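Gallery: The Break Room at Ferton

The break room on the second floor was redone in April. It serves 58 people across two shifts, and most of them pass through at 10 in the morning, when the kettle is hardest to get near. The old drinks shelf came down with the wall cabinets, and hot drinks now have a table of their own by the Lillar kitchen unit.

The full set of pictures from the refit is kept on the office drive, under Jivness. The view on this page is from the drinks table. Larger copies can be requested at the front desk.

A few notes for people who have not used the room since it reopened:

The kettle and the mugs are on the counter to the left of the sink. Milk is in the small fridge below, top shelf only — the bottom shelf is for lunches.

Restocking is done by the morning shift. Spare packets and tea bags are in the tall Ciobanu cabinet, second door. Please fill each compartment with the same thing that was in it before, and close the lid when you are done.

Coffee sticks and other drinks brought from home can be left in the basket on top of the fridge. Write your initials on them.

The total for the refit came to 2,573, including the counter, the fridge and the paint. The chairs are the old ones and will be replaced later in the year.

Drinks table

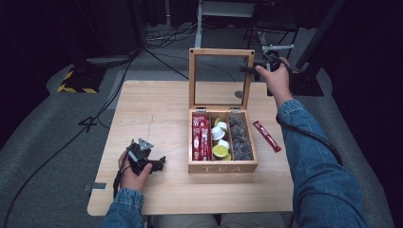 Wooden tea box with a glass-topped lid — red stick packets on the left, round capsules in the middle, pyramid tea bags on the right.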